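ラウンジ家具 点検チェックリスト(記入欄コメント付き)
クルンモント館 1階ラウンジ
点検日 2024/10/04
前回点検 9月
使用様式 ブリヴェロ家具点検票 第4版

はじめに
いつも点検にご協力いただき、ありがとうございます。朝の慌ただしい時間帯にお願いすることが多く、恐縮しております。今回もラウンジのソファを中心に、クッション、床まわり、通路の順に見ていきました。判定は「良」「経過を見る」「要手入れ」のどれかに丸をつけるだけですが、丸だけでは次の方に様子が伝わりにくいので、気づいたことはどうぞ遠慮なくコメント欄に書き足してください。長くなってもかまいません(私のコメントがいちばん長い、という声はちゃんと届いております)。

1 座面
□ ひび、切れ、すり傷の有無 判定:良
□ 縫い目のほつれ 判定:経過を見る
□ 座ったときの沈み込み 判定:良
コメント:革の座面は広く平らで、腰を下ろすとゆっくり受け止めてくれる、あの感じは健在でした。手のひらで奥から手前へなでてみましたが、引っかかるところはありません。前縁に近い縫い目に一か所だけ糸の浮きが指先に触れたので、念のため「経過を見る」としました。引っぱったり、はさみで切ったりはしないでおいてください。次回も同じところを触って、浮きが伸びていないか比べていただけると助かります。

2 背もたれ
□ くぼみボタンのゆるみ 判定:良
□ ボタンまわりの革の裂け 判定:良
□ しわの間のほこり 判定:要手入れ
コメント:ボタンを一つずつ軽くつまんで確かめました。ぐらつきはなく、ひと安心です。ただ、ボタンから斜めに走るしわの奥には、やはり細かいほこりがたまりますね。掃除機の先を直接当てると革に跡がつくことがありますので、やわらかい刷毛で掃き出してから、乾いた布でそっと押さえるようにしてください。ごしごしこすらなくても十分きれいになります。左右の背クッションの境目も、指が入るところまでは同じように刷毛を通しておきましょう。

3 ヘッドレスト
□ 固定のゆるみ 判定:良
□ 前縁の縫い目 判定:良
□ 皮脂汚れ、変色 判定:経過を見る
コメント:頭の当たるところですから、どうしても汚れの出やすい部分です。上の面は上からの光で白っぽく、下の方は影になって灰色がかって見えるため、ぱっと見ただけでは汚れなのか影なのか迷います。私も最初は変色かと思って、しばらく首をかしげておりました。迷ったときは少し身をかがめて、横からの光で見比べてみてください。固くしぼった布で軽く拭き、布に色がつかなければ、そのままで大丈夫です。

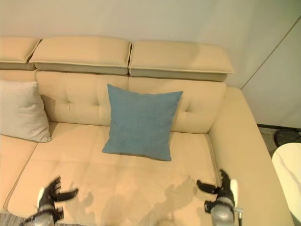
ラウンジのベージュ革ソファ。ヘッドレスト、ボタン留めの背もたれ、青とグレーのクッション。

4 クッション
□ カバーの毛羽立ち、破れ 判定:良
□ 角の縫い目 判定:良
□ 革への色移り 判定:良
コメント:青いほうは目の細かい織りで、四隅がつんと尖った形をしています。持ち上げるときについ角をつまみたくなるのですが、角の縫い目に力が集まりますので、両手で側面をはさむように持ってください。グレーのほうは表面が少しふわっとしていて、糸くずがつきやすいようです。粘着ローラーをかけるなら、弱く一往復くらいがちょうどよいと思います。
それから、青いクッションは背もたれの中央が定位置のようになっていますが、点検のときは必ず一度どかして、後ろの継ぎ目と下の座面も見てください。濃い色の布を淡い革に長く当てておくのは少々気がかりです。白い布を軽く当てて、青みがつかないかを見る簡単な方法で確認しました。今回は何もつきませんでした。

5 すき間と落とし物
□ 座面と背もたれの間 判定:良
□ 肘掛けの内側 判定:良
コメント:ペンのキャップが一つ、肘掛けの内側から出てきました。受付の小箱に入れてありますので、お心当たりの方はどうぞ。すき間に手を入れるときは、いきなり奥まで差し込まず、先に懐中電灯で照らしてください。以前、安全ピンが出てきたことがありました。幸いどなたもけがはなさいませんでしたが、それ以来、ここだけは少し口うるさく申し上げております。

6 脚まわりと通路
□ がたつき 判定:良
□ 床のすべり、敷物のめくれ 判定:良
□ 避難経路の幅 判定:良
コメント:左右の端に順に座り、体を少し揺らしてみました。音もがたつきもありません。通路の幅は巻き尺で113センチあり、館内の決まりも満たしています。行事のあとなどにソファを動かされた場合は、元の位置に戻してから、もう一度測っていただけますか。動かすときは必ず二人で、座面の下をしっかり持ってお願いいたします。背もたれだけを持って引きずるのは、床にもソファにもよくありません。

7 手入れ用品
□ 革用クリームの残量 判定:良
□ 乾いた布、刷毛 判定:要手入れ
コメント:フロジッツの革用クリームは、まだ半分ほど残っています。塗るときは布に少しだけ取り、よくのばしてから使ってください。塗ったあとは20分おいて、から拭きをします。急いで座ると服につきますので、その間は「お手入れ中」の札を忘れずに。布は最大6枚まで棚に置けるのですが、くたびれたものが混じっていました。洗ってもごわつくものは革には使わず、床用に回してしまいましょう。刷毛も毛先が開いてきたので、新しいものをロイター商店にお願いしてあります。

次回への申し送り
・座面前縁の糸の浮きを同じ場所で確認
・背もたれのしわ、刷毛がけ後の様子
・ヘッドレストは横からの光で再確認
・新しい刷毛が届いたら、古いほうは処分

細かいことばかり長々と書いてしまいましたが、毎日たくさんの方がひと息つかれる場所ですので、ついあれもこれもと気になってしまいます。次に担当される方も、全部見終わったらどうぞ少し腰かけて休んでいってください。座り心地に気になるところがありましたら、それも1の欄へお書き添えくださいね。

点検票は受付の青いファイルにとじてください。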